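Ticket 831 – Left gripper pose drifts during sink tasks
Product: Rellex hand-held pair
Site: Skomside
Priority: normal
Status: open, waiting for second check

Hi all, me again. I'm putting everything in one place, as the last thread got split between the Stornon queue and our own and I kept answering the wrong one.

The short version is that the left gripper loses its position for a moment, comes back, and by then it's a hand's width from where it ought to be. The right one behaves. It only happens near the sinks. If I do the same reach over the shelf I get a lovely clean track, and then I go back to a basin and it wanders off again.

Things I've tried so far:

Swapped the charging leads over. No change.

Restarted the tracking service between takes, which our house rules say we should do anyway (section 2 of the good practice sheet, and yes, I'd been skipping it). It helped for the first take and then stopped helping.

Wiped the marker cubes with a dry cloth. The sheet says dry cloth only, and please can people stick to that! Somebody used glass cleaner on the old set in March and the printed squares went cloudy.

Ran the start pose properly. Both grippers out in front at waist height, fingers forward, cubes in view of the head camera, hold still until the pose settles. I'd got into a lazy habit of starting with my hands down by my sides, and I suspect I'm not the only one.
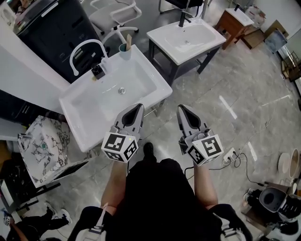

Page last changed: 30 Nov 2023

Start pose by the big white basin, then. Both cubes are showing their patterns and there's a small green light on the left one, so as far as I can tell the pose itself is fine by the rules. What I'd like someone to look at is the shine. The basin is very glossy, and the floor tiles further back have bright streaks on them too. The Bjarnason guide we borrowed our rules from says to keep strong reflections out of the working area, and we've always read that as meaning mirrors. I think we've been reading it too narrowly.

The cable on the right gripper also bothers me a bit. It trails down towards the floor, and there's a power strip down there with more black cables running off across the tiles. Our sheet says floor cables get taped or moved before anyone picks up a gripper, and I'd like that treated as a proper stop rule – if it isn't done, you don't start. I know it's a faff.

Same goes for feet. The rule is that anyone not holding the grippers stays outside the marked area, and we haven't got a marked area round the sinks at all. There's a pair of white trainers at the edge of my view in that shot. Can we get some tape down, please?

Update, later on: lowered the exposure on the head camera and did 30 takes at the same basin. Far fewer drops on the left, though I still had a couple of wobbles when I turned the cube flat towards the basin wall. I've kept the raw files and they'll stay on the shared drive for 72 hours before the clean-up job eats them, so grab them soon if you want them.

Still to do:
– someone else to repeat it with the lower exposure, ideally someone with a different reach from mine
– try a matt mat inside the basin and see if that sorts the rest
– reword the reflections rule so it mentions ceramics and polished floors
– add the cable check to the top of the sheet, above the start pose

I'd leave the ticket open until the repeat is done. If the drift turns up on the right gripper as well, add it here and don't open a new one, I can't keep up with three of these.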